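헬츠카 셀 소프트웨어 정리: 인식부터 재시도까지
2021년 5월 20일

빈 피킹 데모를 붙잡은 지 꽤 됐는데 기록을 제대로 남긴 적이 없어서 한 번에 적어 둔다. 저장소 이름은 Heltska이고, 인식, 계획, 제어 프로세스가 따로 돈다. 지난 글에서는 핸드 드라이버까지 다뤘다.

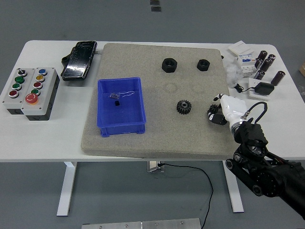 1. 작업 정의

작업은 단순하다. 보드 위에 놓인 검은 너트와 기어를 집어서 파란 통에 넣는다. 너트는 크기가 다른 것이 섞여 있고, 기어는 이가 있어서 손가락이 닿는 각도에 따라 결과가 달라진다. 테이블에는 커패시터나 어댑터 같은 다른 물건도 올라가 있다. 인식기가 이런 것들을 대상에서 제외하는지도 같이 보고 있어서 따로 치우지 않는다.

2. 인식

처음에는 깊이 영상만으로 평면을 빼고 남는 덩어리를 물체로 잡았다. 너트가 낮아서 평면 추정이 조금만 틀어져도 통째로 사라졌다. 지금은 컬러 영상에서 먼저 마스크를 뽑고, 깊이는 높이를 구할 때만 쓴다.

학습 영상은 1207장이다. 그중 일부는 조명을 바꿔 가며 다시 찍었다. 보드가 얼룩무늬라서 어두운 점이 작은 물체로 잡히는 오검출이 있었는데, 면적 하한을 두고 연속 프레임에서 위치가 유지되는지 확인하니 대부분 없어졌다. 보드에 희미하게 남은 둥근 자국도 비슷한 문제를 일으켰다. 가운데 구멍이 있는 너트와 윤곽이 닮아서 점수가 높게 나왔다. 이 경우는 마스크 안쪽과 바깥쪽의 밝기 차이를 조건으로 추가했다.

투명한 것은 아직 못 푼다. 통 안에 투명한 플라스틱 조각이 있으면 깊이 값이 비거나 바닥 값이 나온다. 놓는 위치를 계산할 때는 통 안의 깊이를 믿지 않고, 통 테두리 높이에 여유를 더한 고정 높이에서 놓도록 했다.

3. 좌표계

머리 쪽 카메라와 팔 베이스 사이의 변환은 Clornside라는 작은 스크립트로 구한다. 손목에 마커를 붙이고 자세를 20개 찍은 다음 최적화한다. 전에는 결과를 설정 파일에 손으로 옮겨 적었는데, 쿼터니언 순서를 틀려서 오후 하나를 날렸다. 지금은 스크립트가 파일을 직접 쓰고, 실행할 때 이전 값과 차이가 크면 멈춘다.

시각 동기도 여기서 같이 처리한다. 영상 타임스탬프를 수신 시각으로 찍으면 팔이 움직이는 동안의 검출 위치가 밀린다. 촬영 시각을 쓰고, 그 시각의 관절 값을 버퍼에서 보간해서 찾는다. 버퍼 길이는 2000 ms로 잡았다.

4. 계획

파지 후보는 물체마다 규칙으로 만든다. 너트는 마주 보는 평평한 면 한 쌍을 잡고, 기어는 이 부분 대신 허브를 먼저 시도한다. 후보에 점수를 매긴 뒤 역기구학이 풀리는 것만 남기고, 높은 순서대로 경로 계획에 넘긴다.

충돌 모델에는 테이블, 보드, 통, 왼쪽 조작 박스 두 개를 상자로 넣었다. 조작 박스는 실제보다 크게 잡았다. 비상정지 버튼이 거기 있으니 팔이 가까이 갈 이유가 없다. 통도 벽 네 개와 바닥으로 나눠 넣어야 한다. 처음에 속이 찬 상자로 넣었더니 통 위로 내려가는 경로가 전부 충돌로 나왔다. 로그에는 계획 실패라고만 찍혀서 원인을 찾는 데 오래 걸렸고, 그 뒤로 충돌한 링크 쌍의 이름을 같이 출력하게 고쳤다.

계획 제한 시간은 800 ms다. 넘기면 다음 후보로 간다. 시간을 늘려 봐도 성공률은 별로 오르지 않았다.

5. 손 제어

손은 위치 명령으로 오므리다가 전류가 기준을 넘으면 유지 모드로 바꾼다. 기준값 하나로 모든 물체를 처리하려던 것이 잘못이었다. 작은 너트에서는 손가락끼리 먼저 닿아서 전류가 올라가고, 프로그램은 그걸 파지 성공으로 본다. 그래서 전류와 손가락 위치를 함께 본다. 물체 크기로 예상한 폭보다 더 닫혔으면 빈손으로 판정한다.

손등 쪽 케이블 때문에 손목 회전 범위도 소프트웨어에서 줄여 놓았다. 관절 자체의 한계보다 좁다. 이 제한이 계획기와 제어기 양쪽 설정에 따로 들어 있는데, 한쪽만 고치면 계획은 통과하고 실행에서 거부된다. 한 파일에서 읽도록 합칠 예정이다.

6. 재시도와 로그

상태 기계는 Skulton이라는 모듈에 있다. 대기, 검출, 접근, 파지, 확인, 이동, 놓기 순서로 가고, 확인에서 실패하면 검출로 돌아간다. 예전에는 접근으로 돌아갔는데, 실패한 파지가 물체를 밀어 놓으면 옛 위치를 계속 집으려고 했다.

같은 물체에서 실패가 이어지면 순번을 맨 뒤로 보낸다. 상태가 바뀔 때마다 영상 한 장, 관절 값, 선택된 후보를 저장한다. 용량은 늘지만 문제를 재현하기가 훨씬 쉽다. 로그 뷰어는 Kolář라고 이름을 붙였다가 파일 이름에 특수문자가 들어가서 빌드 스크립트가 깨졌다. 폴더만 kolar로 바꿨다.

남은 일

- 손목 제한 설정 합치기
- 기어가 기울어져 있을 때의 파지 후보
- 통 안에서 다시 꺼내는 작업
- 계획기 버전 올리기. 7월 전에는 건드리지 않을 생각이다.

설정 파일과 상태 기계 코드는 정리되는 대로 저장소에 올린다. 캘리브레이션 스크립트는 이미 올려 두었다.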